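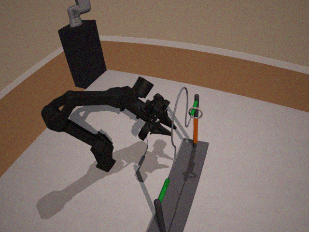 Heißer Draht für den Roboterarm: Illada sammelt Beispiele in der Simulation

Wer als Kind auf dem Schulfest versucht hat, einen Ring über einen gebogenen Draht zu führen, ohne ihn zu berühren, der weiß, wie viel Geduld das kostet, und kann sich gut vorstellen, was sich das kleine Team des Projekts Illada für seinen simulierten Roboterarm vorgenommen hat. Am Samstag, 27. Juni 2026, gab die Gruppe bekannt, dass inzwischen 364 Durchgänge aufgezeichnet sind, gesteuert von 19 Freiwilligen, die sich abends vom heimischen Rechner aus zuschalten. Aus diesen Beispielen soll ein lernendes System später selbst ableiten, wie man den Ring greift und den Draht entlangführt.

„Wir freuen uns auch über die zittrigen Versuche“, sagt Projektleiter Georges Fakhoury, der selbst sieben Durchgänge beigesteuert hat und nach eigenem Bekunden an der Biegung meistens hängen bleibt. Sein Kollege Samer Abou Jaoude sieht die Aufnahmen durch und sortiert sie. Das Ziel sind 4.000 Durchgänge, und im Juli kommen weitere Abendtermine hinzu.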